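Residents' Technical Bulletin, October 2018

Paste, Paper and Damp Walls: Notes from the Jedenon Refit

The refit of the Jedenon building is now past the halfway point on interior finishes. Several readers have written in with questions about wall covering, mostly concerning seams that open a few weeks after hanging. Sobia Pirzada, who wrote the finish schedule, has gone over the records for the first two floors, and the main points are set out below.

Of the 302 wall faces in the schedule, 175 are to be papered. The remainder are painted or tiled. All papered faces are interior plaster, either original lime work or gypsum board with a skim coat. The two behave differently and should not be treated as one substrate.

Lime plaster in the older rooms is porous and uneven in suction. A patch that was repaired in one season will pull water out of the paste faster than the wall next to it. The paper over the repair grabs early, before it has finished expanding, and the neighboring strip keeps moving. The result is a seam that looks tight on the first day and shows a hairline gap once both sides have dried. Sizing the full wall with thinned paste, left overnight, evens out the suction. Sizing only the repaired area makes matters worse.

Gypsum board has the opposite fault. If the skim coat has been sealed with a glossy primer, the paste has nowhere to go except through the paper. Drying slows down, and strips can slide out of plumb for an hour or more after hanging. A flat primer made for use under wall covering is specified throughout the building. Where gloss paint was already in place, the surface was sanded with a medium grit and wiped down before priming.
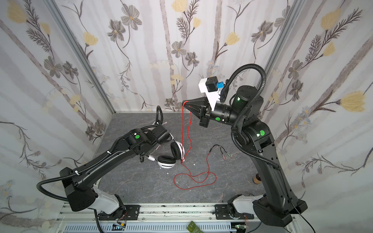

Soaking time is the second common source of open seams. Paper with a plain pulp backing expands across its width when wet. Each strip needs to reach full expansion before it goes on the wall, and each strip in the room needs the same interval between pasting and hanging. Jawad Rind's crew writes the time in pencil on the back of the strip at the top end. This is slower than working by feel, but the callbacks on the second floor dropped to three rooms, all of them on the north side.

Nonwoven backings do not expand to any useful degree and are hung dry onto a pasted wall. No soaking interval applies. The two types were delivered to the site in similar wrapping, and on the first floor one room was hung with both. The label should be checked on every roll, along with the batch number. Rolls from different batches may be combined in a building but not on the same wall.

On pattern matching, the schedule distinguishes straight match, drop match and free match. For a drop match, cutting alternate strips from two rolls reduces waste. Amber Koster worked out the cutting list on this basis and saved 11 rolls against the original order. The saved rolls have been labeled by batch and placed in dry storage for repairs. They should lie flat. Standing a roll on end crushes the edge, and a crushed edge cannot be rolled down into a clean seam.

The layout in each room starts from a plumb line and never from a corner or a door casing. In the Plikumside wing the corners are out of plumb over most of the wall height. The strip that reaches an inside corner is cut to wrap slightly onto the next wall, and a new plumb line is dropped for the strip that follows. The small loss of pattern at the corner is accepted. On striped papers the line is checked again at the midpoint of any long wall, as a slight lean is easier to see in a stripe than in a floral.

Moisture remains the open item. Readings taken in September on the north side were still above the limit set in the schedule, and those faces have been put back in the sequence. Aqeel Hashmi has moved two dehumidifiers there and is logging readings every morning at the same points. Papering will begin once the readings have stayed under the limit for a full week. Heaters are not to be used to speed this up. Rapid drying of the surface leaves the core of the wall wet, and the moisture comes through later as brown staining or lifted paper.

Residents who plan to paper their own rooms may borrow the long table, the smoothing brushes and the seam rollers from the Babaei workshop. Paste buckets are not lent. Seam rollers should not be used on embossed or flocked papers, where they leave a shiny track. Excess paste on the face is removed with a damp sponge and clean water, changed often, before it dries.

Questions on substrates and primers go to Sobia Pirzada. Requests for repair rolls go to Zubaida Swati at the storage desk, with the room number and the batch number if it is known.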